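La course des cerfs-volants de Hultgate

Roland Greenwood avait onze ans, un cerf-volant en toile de parapluie et une certitude absolue : cette année, il irait plus haut que tout le monde !

Il faut imaginer Hultgate en août, avec le vent qui monte de la mer dès le petit matin et qui fait claquer les volets jusqu'au soir. Les gens d'ici adorent ce vent. Ils lui ont donné un nom, le Groen, comme à un vieux cousin un peu bruyant, et une fois par an ils grimpent tous sur la falaise pour lui confier ce qu'ils ont cousu, collé et noué pendant l'hiver.

Roland avait baptisé son cerf-volant Sudevora. Il ne savait plus d'où venait le mot, mais il le trouvait magnifique, et il l'avait peint en lettres bleues d'un bord à l'autre de la toile (le dernier A débordait un peu). Il avait aussi acheté 329 mètres de ficelle avec tout l'argent de son anniversaire.

- Trop lourde, ta ficelle, avait dit Natalie Hebden en la soupesant. Elle va le tirer vers le bas.

Natalie avait treize ans et gagnait tous les étés. Son cerf-volant à elle était rouge, mince comme une lame, et elle racontait qu'il pouvait monter jusqu'à 800 mètres. Roland n'y croyait qu'à moitié - mais cette moitié-là l'empêchait de dormir.

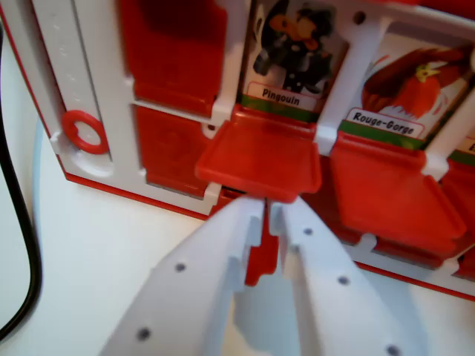
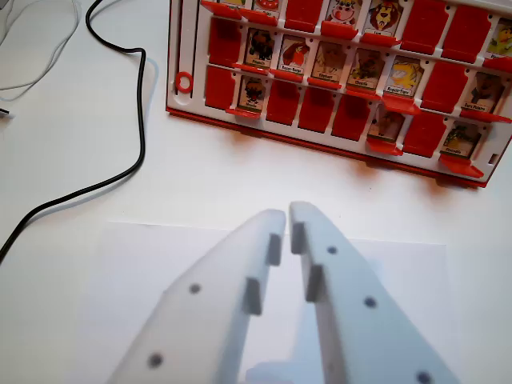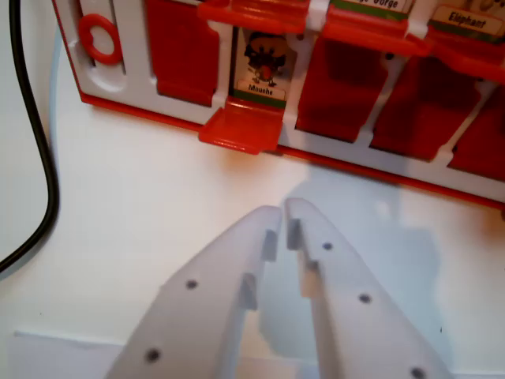 Petites portes rouges et casiers blancs, sur une table blanche (première et troisième photos).

À six heures, le matin de la course, ils étaient déjà 47 sur la falaise. Quelle lumière ! L'herbe brillait, la mer avait la couleur des couteaux, et le Groen soufflait si fort qu'il fallait crier pour se dire bonjour.

Au signal, Roland courut. Il courut comme jamais, les lacets défaits, la bobine serrée contre le ventre, et d'un coup Sudevora lui échappa des doigts et bondit. Dix mètres, 30 mètres, plus haut que le phare, plus haut que les mouettes ! La ficelle chantait. Il riait tout seul, la tête renversée.

Et puis il vit le cerf-volant rouge plonger. La ligne de Natalie venait de se rompre, et la lame rouge filait vers le large en tournant sur elle-même.

Roland n'hésita pas longtemps. Il tira à gauche, de toutes ses forces, comme son grand-père le lui avait appris sur la plage de Merketti, et Sudevora se coucha dans le vent. Les deux toiles se croisèrent, se frôlèrent, s'emmêlèrent enfin.

- Ramène ! hurlait Natalie. Ramène, je t'aide !

Ils ramenèrent à quatre mains, tour après tour, les paumes brûlantes. Quand les cerfs-volants touchèrent l'herbe, on ne distinguait plus très bien la queue de l'un de celle de l'autre, et la course était finie depuis longtemps.

Natalie ramassa la bobine et la soupesa encore une fois.

- Tu l'achètes où, ta ficelle ?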